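August, a little before midnight

Two weeks in the Gillix place and I have finally unpacked the last box, which turned out to contain nothing but other, smaller boxes. I was saving them for the move. I have now moved. They went down the stairs one at a time, and on the third trip I met Imre Simon, who lives under me and wanted to know if I was leaving already. He sounded hopeful.

The plan for tonight was to clean. I had it on paper: ten minutes for the bathroom, 40 for the bedroom, then an early night with the library book I have renewed so often it should be on the lease. The bathroom took ten minutes because I did the mirror and called it the bathroom. Then I sat on the bed and looked at the bedroom floor for a good while, and the floor did not improve.

I used to blame my messes on not having enough storage. At Annick's old apartment I kept my socks in a soup pot and felt I had a case. Now I own a nightstand with a shelf under it, and a mesh bin that lives on the floor next to the bed, and still the wrappers end up on the carpet. I eat like a raccoon after nine at night.

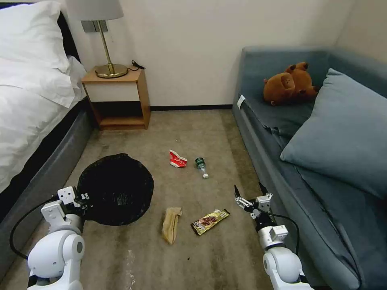
Annick Besson called while I was deciding what to pick up first. She has views on carpet. She says nobody over thirty should live with it and that mine, stains and all, is the color of oatmeal somebody gave up on. I told her the stains add depth. She told me to rent a machine from Vörös, the hardware store by the bridge, and I looked it up while she talked: 40 dollars a day, and a 300 dollar deposit in case I run off with it. I can't picture the life in which I run off with a carpet cleaner, but they have clearly met someone.

After we hung up I did the candy wrapper first, because it was shiny and I felt judged by it. Then the paper bag, then the bottle, then the snack wrapper. It took less time than the phone call. The specks I left for the vacuum, which is still at my sister's.

Then I made the mistake of sitting on the sofa to admire my work, and read to page 328. The big cushion is too good. Whoever designed it has cost me an evening already.

Tomorrow: call Vörös about the machine. Buy milk. Eat at the table.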